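Progress report to Trustimard: the sorting room at Atetti, second installment

Hello again, and thanks for being patient with me. I meant to get this to you in June and it's now July, so consider this a slightly overgrown report. I've kept to the headings you asked for last time, more or less.

Where things stand

The sorting room is up and running! When I last wrote we had a lease, a leaky faucet and a big stack of folded cardboard. We now have tables, light, bins, a door that locks, and a steady flow of empties coming in from the building and the two streets behind it. People drop off in the morning on their way to work, mostly, and then there's a second little rush after dinner when everybody cleans up the kitchen. I hadn't planned on the evening crowd at all and had to change the hours to fit them (we're open until 8 p.m. now, it used to be 6).

The idea is still the one in the application. Drinks bottles get pulled out of the household trash, emptied, checked, and put in the right bin, and the bins go to Mishra for baling. We keep it small and tidy so that people living upstairs don't mind having it under their feet. So far the complaints have been about the door slamming, which I've fixed with a strip of felt.

What the money went to

The 1000 you released in the spring is spent, apart from a few coins. The biggest piece was the tables. I went back and forth on those for ages. Dark tops hide the dirt, and I first thought that was a good thing, and then I spent an afternoon wiping down a dark one at Mishra's place and could not tell where I'd been and where I hadn't. So white it is. Sticky soda shows up right away and you go and get the cloth.

Next came the bins. The old wire baskets dripped everywhere, you'll remember me grumbling about those in the first report, and they snagged labels besides. Plastic bins with a smooth rim are so much kinder on the hands, and you can carry one to the sink and rinse it in a minute. I bought 22 of them from Trudska, who gave us a fair price and then delivered 20. The other 2 turned up later with an apology and a free roll of bin liners, so I've got no hard feelings there.

The rest went on cloths, gloves, hooks, paint for the door and a dish rack for drying caps. I know the dish rack sounds silly, but caps hold water like you wouldn't believe and a bag of wet caps smells terrible by the end of the week.

How a shift goes

I thought you might like to know what the work is like, as your last letter asked for "a bit more of the day to day." You come in, switch on the lights, and put your bins out on the tables. Bins sit at the back, in the corners, with the open part of the table in front for whatever you're handling. It took us a while to settle on that. At first we had them in the middle, and you'd end up reaching around them for everything and knocking things over with your elbow.

Then you tip out a bag, go through it, and sort. Clear bottles go together, colored ones go together, and anything that held oil or cleaning stuff goes in a separate crate on the floor. Labels stay on. Mishra takes them off at their end with hot water, and I was delighted to hear it, having spent most of March picking at glue with my thumbnail. Caps come off if they come off easily. When a bin is full it goes by the door and you start another one.

At the end you wipe the tables, and I mean all the way to the back edge and into the corners, where the crumbs go. I've written that on the wall in large letters.

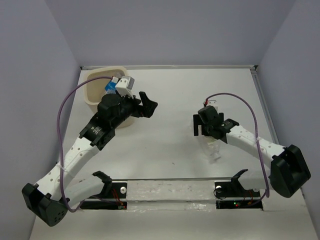
Can a bottle go in the bin with its label still on?
Leave it on, clear bottles included, and just make sure the bottle is empty before it goes in.

That's the thing I get asked more than anything else, so it's going on the next leaflet too, right at the top.

What hasn't gone so well

The leaflets, for one. I wrote the first batch myself and crammed far too much onto them, and people folded them up and used them as shopping lists (I found several in the bags!). The new one will be short, with big type.

Storage is the other headache. Full bins pile up by the door when the Mishra pickup is late, and twice now I've had to climb over them to get out. A second pickup each week would sort it, and they're willing, but there's a charge for it that wasn't in our budget. I'd like to talk to you about moving a little money over from the paint and hooks line, where I came in under.

And the faucet still leaks. I've had it apart, put it back together, and it leaks on the other side now. The landlord has promised a new one.

Coming up

Over the next couple of months I want to get the new leaflet out, hang a shelf for the empty bins so they're off the floor overnight, and start a separate bin for jars, which people keep bringing whether I ask for them or not. I'd also like to try a Saturday-style open morning once the school break is over, with coffee, so that neighbors who've never been in can come and see where their bottles go.

The receipts are in the envelope, clipped together by supplier, with the Trudska ones on top. If you need the budget change request on a proper form, send me the form and I'll fill it in the same day.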